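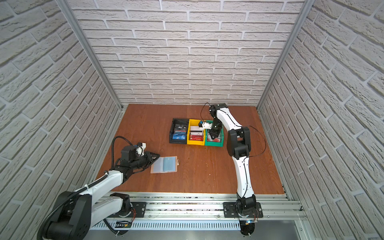 Teaching two arms to sort cards

Oskari Niskanen has spent most of this spring moving robot arms without touching them. He works at Stedbridge, in a small team which records people doing simple jobs by remote control, so that a robot can later learn from the recordings. The present job is cards: they go between an open holder and three bins, black, yellow and green.

"People think the difficult thing is the robot," he says. "For me the difficult thing was my own hands. When you steer two arms, you always forget one of them."

A new operator begins with one arm only. The second is added after two mornings, or later if the person is still nervous. Niskanen does not like to hurry this. "If you are afraid of hitting the bins, the robot will learn to be afraid also. It stops above the bin and waits. I have seen this in my own recordings from April."

The team has now 503 recordings which it considers good. The aim is 1,000, and Niskanen admits that many were thrown away - mostly his own, from the first weeks. The plastic sleeves are the worst, he says, as they cling together and the operator feels nothing through the controls.

Did he try guiding the arm by hand instead? "Yes, and for one arm it is quite pleasant. But then your body is in the way, and with two arms you need a friend."

His colleague Onni Koskela wants to go over to towels next. Niskanen is not so sure about it. "First the cards," he says. "I would like to see the green bin done well ten times in a row, and then we can talk about towels."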